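Putting a Dell tower back together after cleaning, what order?

Posted in Desktops and Towers, Berkora Help Board
14 replies hidden (off topic), showing the useful ones

Flolar

Hi all, bit of a rush as I need this going again by tonight. Got an old Dell tower from work when they cleared out the office, been using it for photos and the accounts. It was getting noisy and shutting itself off so I took it to bits for a proper clean. Side panel off, cooler off, memory out, hard disk out in its blue caddy. All the bits are labelled in sandwich bags except the screws which are in one mug. I know.

Now I'm looking at it and can't decide what goes back first. Cooler before memory or the other way round? And does the disk go in last? The thing has memory slots on both sides of the processor socket, which I've never seen before, my last one just had them in a row on one side.

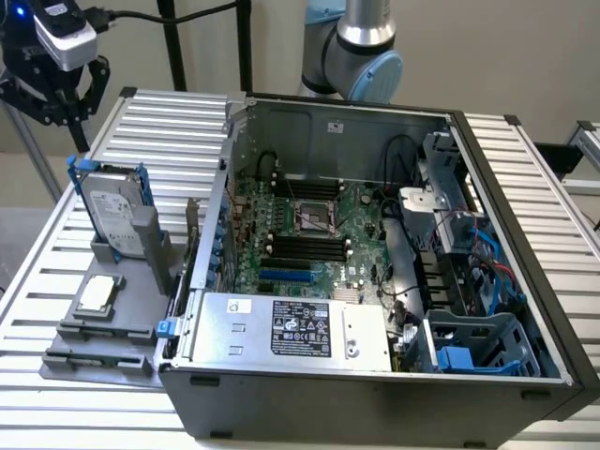
Other thing is the paste. There was grey crusty stuff on the cooler and I've scraped most of it off with an old bank card. Do I need to get every speck off? I've got half a tube of new stuff in the drawer, bought in December I think, cap was on.

Also does it matter which slots the memory goes back in. I didn't write that down. Four sticks, all same size. Sorry if this has been asked before, search gives me 731 results and the first page is all laptops.

Grastitz

Done a few of these. Order I use, lid off and the case lying on its side so you're working downwards:

Processor first if you've had it out. Line up the little triangle on the corner with the mark on the socket. Drop it in, don't push. If it doesn't sit flat lift it out and look again. Then close the frame over it, the lever takes a bit of force, thats normal.

Memory next. More room for your fingers before the cooler's on. Clips open, match the notch, press till both ends click.

Then paste and cooler. Get the old stuff off properly, a lint free cloth and isopropyl from the chemist, two or three wipes on the processor and the same on the bottom of the cooler. Scraping with a card is OK for the thick bits but it leaves a film. New paste, blob the size of a small pea in the middle, leave it alone, the cooler spreads it. Screws a couple of turns each, going corner to corner. Don't do one up tight and then start the next. Plug the fan back into the board!! People forget this and then wonder why it moans at startup.

Drive last. Slide the caddy in till it catches, then power lead and the thin data lead. Data lead back in the same socket on the board if you can remember which.

On slots: boards with memory either side of the socket are fussy. Look inside the side panel you took off, often there's a sticker with the slot order on. If not, get the model number off the case and look up the owner's manual. Usually the ones with white clips get filled first but I wouldn't swear to it for yours. Wrong slots won't break anything, it'll just beep or show you a message.

Mains lead OUT the whole time, and hold the power button for a few seconds after you unplug. Touch bare metal on the case before you pick up the memory.

Paste in the drawer is probably fine. Squeeze a bit onto paper, if it's oily at first and then normal, use the normal part.

Paulík

Just stick it all back in it doesnt matter what order. I put mine together in 13 minutes. Did the disk first, never had a problem. Hoover the fans while your there

Grastitz

Please don't hoover it, static. Soft paintbrush or a can of air, and hold the fan blades still with a finger while you spray. And disk first is fine till you need to get your hand past it for a cable.

Flolar

Brilliant thank you. Sticker was on the inside of the panel like you said, under a load of dust, slots are all numbered. Used 1 to 4. Off to get the isopropyl before the chemist shuts at 7.

Will ignore the hoover.

Flolar

Back again, it's on. Beeped at me the first time, one stick wasn't clicked in at the top end. Pushed it harder than I liked and it went. Much quieter now, fan only gets going when I open the big photo folders. Clock had reset itself so I've put the time right, might do the little round battery next if it loses it again. Got two screws left in the mug, think they're from the old printer.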